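首页 | 关于我们 | 主日聚会 | 小组 | 讲道录音 | 联系
分类：招募与事奉机会

诚邀弟兄姊妹参加“饭桌旁的祷告”口述见证计划

亲爱的弟兄姊妹、各位朋友：

愿你们平安。先说一声，这封信写得有些长，因为我们实在有很多话想跟大家说，也盼望你能泡一杯茶，慢慢读完。若你读到一半就已经想报名，那更好，直接翻到最后看联系方式就可以了。

布伦霍姆（Brornholm）华人团契从一间客厅里的查经班开始，走到今天，已经有了三代人。当年抱在怀里听诗歌的孩子，有的如今自己也抱着孩子坐在后排。去年冬天，我们送走了两位最早的老姊妹，追思会上大家轮流讲她们的故事，讲到很晚都舍不得散。有人说起其中一位姊妹每次开饭前的谢饭祷告，总要把桌上每个人的名字都念一遍，菜凉了也不着急。散会以后，Ngân Lò 姊妹在停车场对我说，这些事要是没有人记下来，再过些年，孩子们就只知道教会有这么一张老照片，却不知道照片里的人怎样祷告、怎样流泪、怎样彼此饶恕。

这句话在我心里放了很久。我们在祷告会上提出来，同工们都很受感动，于是就有了这个计划，取名叫“饭桌旁的祷告”。为什么是饭桌？我们这个团契的许多事都是在饭桌旁发生的：第一次有人决志，是在饭桌旁；有一年大家意见不合，几乎要分成两处聚会，后来和好，也是在饭桌旁。就连现在的诗班，最初也不过是几位姊妹包饺子的时候一边擀皮一边唱，唱着唱着就有了四个声部（虽然男低音很长时间只有一位弟兄）。

我们想邀请 24 位参与者，用母语讲述自己或家人的祷告经历。普通话、粤语、闽南语、越南语都可以，英语也欢迎，Kathleen Hayes 姊妹会协助英语的访谈。你不需要有什么惊天动地的见证。有的人一辈子没有见过神迹，只是几十年每天清早为儿女祷告，这样的见证我们特别想听。祷告没有蒙应允的经历，至今还想不明白的经历，也请你放心地讲，我们不会替你加上一个圆满的结尾。

什么样的人适合参加

年满十八岁，和我们团契有过任何形式的来往，都可以报名。你可以是会友，可以是慕道的朋友，可以是从前来过、后来搬走或者不再来的人。我们特别盼望听到后面这一类朋友的声音，你们若还愿意跟我们坐一坐，我们会非常感恩。受洗与否、在哪里受洗、属于哪个宗派，都不影响报名。

家里有年长的父母或祖父母，行动不便或者听力不好，也请替他们报名。我们可以上门，Đức Hà 弟兄会开车接送访谈的同工，他也很会陪老人家聊天，有时候聊得比访谈还久，请多多包涵。 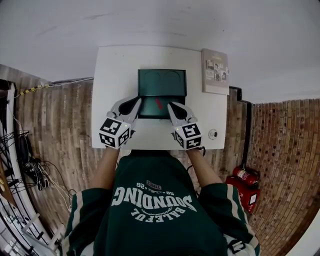 参与的过程是怎样的

报名以后，会有一位同工先打电话给你，大家认识一下，听听你想讲哪方面的事，也回答你的疑问。这一通电话不录音，你随时可以改变主意。

之后我们会约一次见面，时间由你定，白天晚上都行，一般两个小时左右，中间会休息，会有茶点。访谈只录声音，问题也很简单：小时候家里有没有人祷告？第一次自己开口祷告是什么情形？有没有哪一段经文或者哪一首诗歌，陪你走过特别难的日子？你愿意从哪里讲起都可以，讲到别处去了也不要紧。

录音整理成文字以后，我们会先送给你过目，不习惯看屏幕的长辈，我们会打印成大字。你觉得不妥的地方，划掉就是，不需要说明理由。若其中提到别人的名字或者别人家里的难处，我们会跟你商量怎样处理，免得无意中伤了人。最后每位参与者会有一篇 1,000 字上下的短文，收在一本小册子里。

小册子初印 600 本，书名还没有定，欢迎大家出主意。Evanthia Kouris 姊妹答应为我们做校对和排版，她虽然读不懂中文，但是对版面极有眼光，中文部分由 Ngân 姊妹把关。完整的录音会存放在团契的图书角，只有得到你书面同意的部分才开放给人听，你日后想收回同意，也随时可以告诉我们。

同时招募：访谈同工与文字同工

除了讲述的人，我们也需要听的人和写的人。访谈同工最要紧的是有耐心，能安静地等别人想一想，不急着接话，也不急着引用经文来安慰人。若你懂一种方言，那就更宝贵了。文字同工需要听录音、打字、稍作整理，可以在家里做，进度由自己安排。

两类同工都要参加一次半天的培训，由 Lụa Lò 姊妹带领。她从前在普拉奈尔（Prarnell）的教会做过类似的工作，收集了不少渔民家庭的见证，经验很丰富，人也很风趣。培训会讲到怎样发问、怎样保守别人的秘密，也会花一些时间一同祷告。午餐由团契预备，有素食，若你对什么食物过敏，请在报名时写明。

这是义务的事奉，没有薪酬，但交通费可以凭票报销。凡是要单独上门探访长者的同工，都要按照教会的守望规定办好背景审查手续，也请大家体谅，这是为了保护长者，也保护同工自己。

怎样报名

主日聚会以后，可以在门厅的桌子旁领取报名表，填好交给 Ngân 姊妹，或者投进图书角旁边的木盒里。也可以打电话到团契办公室，请转分机 412，若没有人接听，请留下姓名、电话和方便联络的时间，请把电话号码说慢一点，说两遍，我们的留言机已经很老了。

报名时请告诉我们：你的姓名，想用哪种语言，想讲述、做访谈还是做文字，以及你住的地方是否方便我们上门。不想写太多的话，只写名字和电话也完全可以。

报名四月底截止。若报名讲述的人超出名额，我们会先安排年纪较长和身体较弱的，其余的朋友我们会留下联系方式，等到第二期再邀请你，请不要灰心。

也请大家在祷告中记念这件事，求主赐同工们有柔和的心和会听的耳朵，也求主安慰那些因为回忆而难过的人。诗篇里说：“这代要对那代颂赞你的作为，也要传扬你的大能。”我们每次读到这一句，都会想起那位把全桌人的名字念一遍的老姊妹。

期待很快听到你的声音。

“饭桌旁的祷告”筹备小组 敬上
4月1日 星期日

上一篇 | 下一篇 | 返回招募列表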